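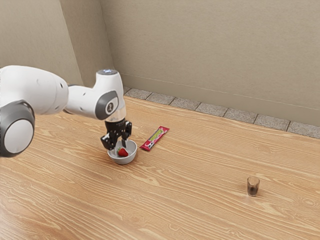 La pinza roza el borde del bol al bajar a por la fresa (simulación)

Amerley Boateng
13/10/2024

¡Hola a todos! Estoy montando en simulación una celda con un brazo blanco y pinza de dos dedos para sacar una fresa de un bol. Uso el simulador Omton con la cámara de muñeca. En la vista general los dedos bajan a ambos lados del borde del bol, y en la de muñeca la fresa me queda abajo a la derecha:

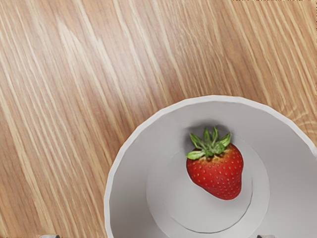
Vista de la cámara de muñeca, con las puntas de los dedos asomando abajo.

¿Muevo la cámara o corrijo el punto de la herramienta? Llevo 14 pruebas y estoy disfrutando como una enana, pero de aquí no paso.

Benedek Somogyi

¡Qué celda tan chula! Yo no tocaría la cámara todavía. Mira primero el TCP: si dejaste el de fábrica, estará en la brida y no entre las puntas de los dedos. Mide ese desfase en el modelo de la pinza, ponlo en Z y repite la calibración mano-ojo con poses bien variadas (yo guardo 71, ya sé que es mucho). Luego prueba una aproximación vertical sobre el centro de la fresa, con los dedos más cerrados para que quepan dentro del bol.

Valente

A mí me pasaba algo parecido y subí los pasos del planificador de 300 a 3000. Va más lento, eso sí. Prueba a ver.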